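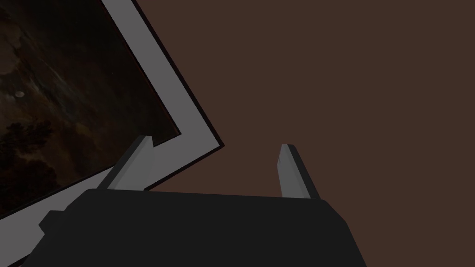 Stanitach tenure

Stanitach tenure is a form of flat ownership which was used in the town of Evthorpe and, in smaller numbers, in the neighbouring district of Crichton. Under it the buyer of a flat received full ownership of the rooms, while the stairs, the roof, the outer walls and the land under the building stayed with a separate company, called the stair company. Each owner held one share in this company, and the share could not be sold without the flat. The tenure takes its name from Stanitach Street, where the first building was divided in this way.

The form should not be confused with a long lease. An owner under Stanitach tenure pays no ground rent and has no end date on the title. It is also different from common ownership of the shared parts, as the owners do not own the stairs directly and cannot ask a court to divide or sell them.

Origin

Before the tenure existed, most flats in Evthorpe were rented from a single landlord who owned the whole building. When landlords began to sell, lawyers had two usual choices. They could leave the shared parts with the seller, who then had little interest in repairing them, or they could give every buyer a fraction of everything. The second choice produced long titles, and the fractions often did not add up to a whole. In one building on Stanitach Street the fractions written in the deeds came to more than the roof itself, and three owners each believed that the others had to pay the difference.

The solution is usually credited to Archie Galbraith, a conveyancer with an office on the same street. Galbraith acted for a seller who wished to have no further duties after the sale. He formed a small company, transferred the shared parts to it, and gave one share with each flat. His first set of deeds was only four pages long. Later sets were longer, mainly because lenders asked for extra clauses, but the order of the clauses was kept and local solicitors still speak of "the Galbraith four".

The method spread by copying. There was no special law for it, and Galbraith did not try to protect the wording. Catherine Dunbar, who trained in his office and later practised in Crichton, carried the deeds there with small changes. The Crichton version lets a ground-floor owner pay a lower part of the cost of stair cleaning, a point on which the Evthorpe deeds are silent.

Structure of the title

A flat under Stanitach tenure has three documents. The first is the transfer of the flat. It describes the rooms by their inner surfaces, so that plaster and floor boards belong to the owner and the structure behind them to the company. The second is the share certificate. The third is the deed of access, which gives the owner a right to pass over the stairs and to have light, water and drainage through the shared parts.

Windows were for a long time the weak place of this arrangement. The early deeds say that "the glass" belongs to the owner and "the wall" to the company, and do not mention the frame or the sill. Some companies paid for frames and others refused. From the second generation of deeds onwards, the complete window is given to the owner, but the company may decide the colour of the outer face.

Kitchens have caused fewer disputes, with the exception of flues. Where an old flue passes through a kitchen to serve a flat above, the deeds treat it as a shared part, even if it stands entirely inside one owner's rooms. 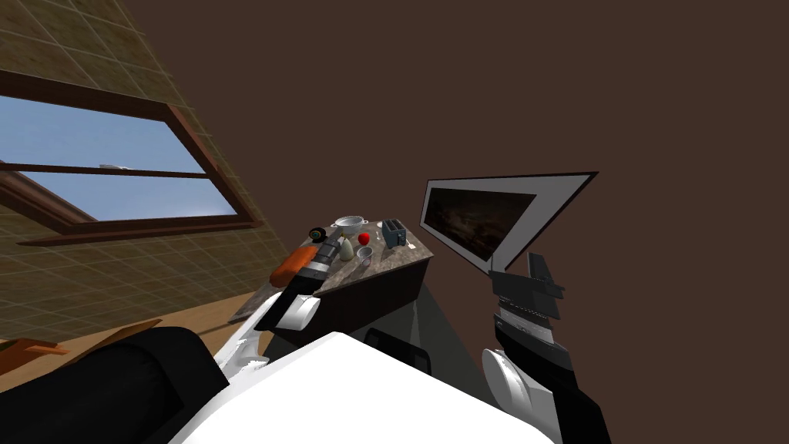 Management and charges

The stair company is run by its shareholders, who are the owners of the flats. Each share has one vote, whatever the size of the flat. Costs, on the other hand, are divided by floor area in most buildings, and this difference between votes and costs is the most common complaint against the tenure. An owner of a large flat may pay twice as much as a neighbour and have the same vote.

A decision on ordinary repairs needs a simple majority. Work which is not a repair, for example a new entry system, needs three quarters of the shares. The company cannot borrow money on the security of the stairs. For this reason many companies collect a reserve, and the usual yearly payment in the older buildings was £400 for each flat. The deeds allow a company to go without a reserve, and the smallest ones often do so.

In practice many stair companies gave the daily work to a managing agent. The largest of these was Codura, a local firm which began as a cleaning business and took on its first building at the request of the owners. At its peak Codura looked after more than 900 flats. The firm sent accounts twice a year, in June and in December, and its printed account form was so common that solicitors accepted it in a sale as proof that no money was owed.

Sale and lending

When a flat is sold, the share must be transferred on the same day. The company has to register the new owner and can only refuse if the seller owes money. A sale without the share is not void, but the buyer has no vote and, according to the usual wording, no right to the reserve until the matter is corrected. Correction can be difficult when the seller has died or moved abroad.

Lenders were careful at first. Their main concern was that a stair company could be removed from the register for not sending its yearly papers, and this happened several times. When such a company ceases to exist, the stairs have for a time no clear owner, and sales in the building normally stop until the company is restored. Several lenders therefore asked for an insurance policy, paid once by the buyer. Other lenders accepted a letter from the managing agent.

The Nisbet dispute

The best-known disagreement about the tenure concerned a building of nine flats in Evthorpe. Struan Nisbet, the owner of the top flat, wished to make a room under the roof and argued that the space was included in his rooms, as it could be reached only through his ceiling. The stair company replied that the roof space was part of the roof. The deed of transfer mentioned neither. After long correspondence the parties agreed that the company would sell the space to him for £3750 and that he would accept the future cost of all roof windows.

The agreement did not create a rule, as it was never tested in court. It was nevertheless followed in other buildings, and a clause on roof space, drafted by the solicitor Morven Morrison, was added to most deeds written after it. Her clause gives the space to the company but obliges it to consider any reasonable offer from the owner directly below. What is reasonable is not defined - a gap that Morrison herself pointed out in her notes to the clause.

Decline and present use

New buildings in Evthorpe no longer use the tenure. Developers prefer standard forms which are known to lenders outside the district, and younger solicitors seldom learn the older wording. Existing buildings may leave the tenure if all owners agree. The stairs are then transferred to the owners together and the company is closed. Unanimity is hard to reach in larger buildings, and most of those which have changed are small ones, with four flats or fewer.

Codura stopped taking new buildings some years before it closed, and its files were passed to the stair companies to which they related. A number of companies now manage themselves.

See also

Deed of access
Flying freehold
Managing agent
Reserve fund
Roof space (property law)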